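Ticket 3233: Left arm gripper drops small parts after fingertip swap
Product: Kiani two-finger gripper, left and right arms
Site: Pomside bench cell
Status: Open, waiting on vendor
Opened: Friday, August 27, 2021

Summary
Since the swap from the stock Kiani fingers to the Lurkari set, the left gripper reports "grasp OK" on nearly everything, including air. The right gripper got the same fingers out of the same bag and reports "grasp OK" only when it has something. I would like two of the right one, please.

Already tried, before anyone suggests it: power cycle, re-home, swapped the cables left to right, re-flashed the controller, power cycle again with more feeling.

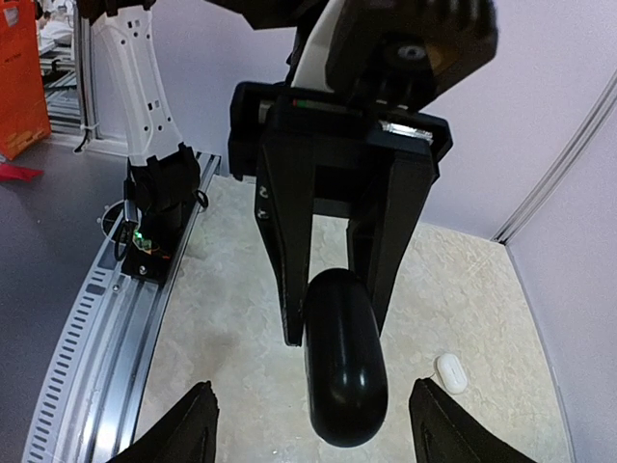
Grip force was the first suspect. The controller was still carrying the value from January, when somebody set both sides to 500 and wrote "fine for now" in the config. It has been now ever since. I dropped both to the vendor default and went back to smooth, slippery things, which are the worst case for these fingertips. A glossy black oval clamped upright between the two fingers is about as mean a test as we have on the shelf, with the white corded mouse lying on the tabletop as the next candidate. Default force is better on the right side. On the left it changed the sound and nothing else.

Log, continued
Cleared the grasp counter and ran 25 cycles per side with the large parts. Right: no false reports. Left: 8 false reports, all on closing. Opening is fine. It opens beautifully.

Compared the position readback on both controllers with the fingers fully closed. Left never gets to zero. It stops some counts short, decides it must be holding something, and tells the planner the good news. Moved on to small parts.

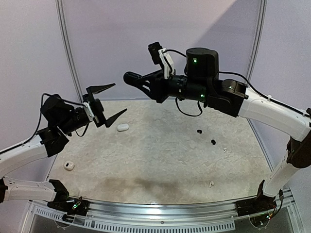

Reading time: 2 min

Small parts setup is earbuds and their cases, black and white, spread out on the mat. Left gripper starts open, right gripper starts closed, wrist camera on the right arm stays where it is. Please don't tidy the mat between runs. The dark stain was there when I got here and the vision threshold has been tuned around it.

Sedton support replied and asked if the fingers are "installed." They are. They then asked for the closed offset, which is a fair question, and I had to go find out what it was. The Lurkari fingers need their own value. Right side has it. Left side still has the stock one.

Entered the correct offset on the left and saved. Controller accepted it, then restored the old value at the next boot. Did this three times in case it was shy.
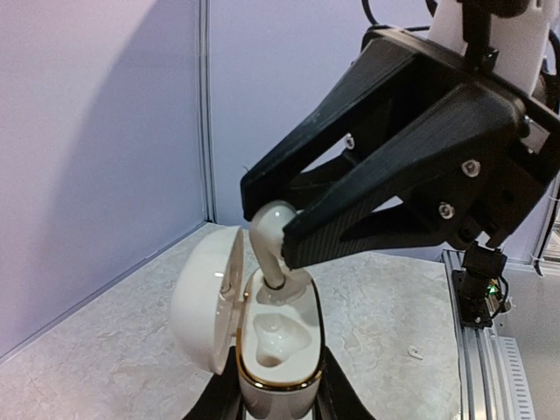
Insertion test: earbud held over the open charging case, stem at the recess.

Workaround for now: load the offset by script after every boot, then home, then run. With the offset loaded, the left side reads zero when closed and the planner stops celebrating. I have not tried a long run yet.

Still need from Sedton: why the save doesn't stick on one controller, and a firmware version number that matches something on their download page. Leaving the stock fingers in the drawer under the bench. Don't put them back on without updating this ticket.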